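**Wire shelving in the laundry: anchor to the wall or not?**

**gallow_flat**
Black wire unit, round posts with caps, shelves sit on tapered split sleeves. It's going on a plain plasterboard wall in the laundry. Floor falls 7 mm towards the drain over the depth of the unit. Landlord doesn't want holes. Is levelling the feet enough, or does it need a fixing at the top?

**Urside**
Level it first. Wind the front feet out until the posts read plumb both ways, then load the bottom shelf before anything else. If the centre of mass stays in the lower half you don't need an anchor in a room with no kids.

**pacheco77**
Disagree. Threaded feet on these have maybe 8 mm of usable travel before they start to wobble in the post. Using 7 of that on one side is poor practice. Pack under the front feet with a hard plastic shim and keep the feet mostly wound in. And anchor it. Two small holes get filled when you move out.

**Urside**
Shim is fair. The anchor is overkill for towels and detergent.

**pacheco77**
Detergent is the heavy part. People put it at eye height.

**gallow_flat**
Detergent would be on the bottom. The top would only have spare linen. Does the order of the sleeves matter? One corner keeps dropping when I lean on it.

**atura_b**
Orientation matters, order doesn't. Narrow end of the sleeve goes up, inner ridge seated in the groove on the post. If one corner drops, that sleeve is either upside down or a groove out from the other three. Tap the shelf collar down with a rubber mallet, working corner to corner. Don't do one corner fully and then move on.

Mine is the same general type. I keep the small stuff in a woven basket beside it, as socks and pegs fall through the wires. 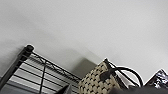
Leave a gap behind the posts as well. Skirting holds the base off the wall, so the top won't touch anyway, and you want air behind it if the dryer isn't vented outside. Mine is unanchored and has been since about 2000.

**pacheco77**
Survivorship.

**atura_b**
Possibly. The floor is flat here, so it isn't a direct comparison with the OP's.

**gallow_flat**
Sleeve was upside down. Refitted, all four corners are solid. Shims under the front feet, posts plumb. I'll ask the landlord about two holes.

**Urside**
Recheck level after a week under load. Plastic shims can creep a bit.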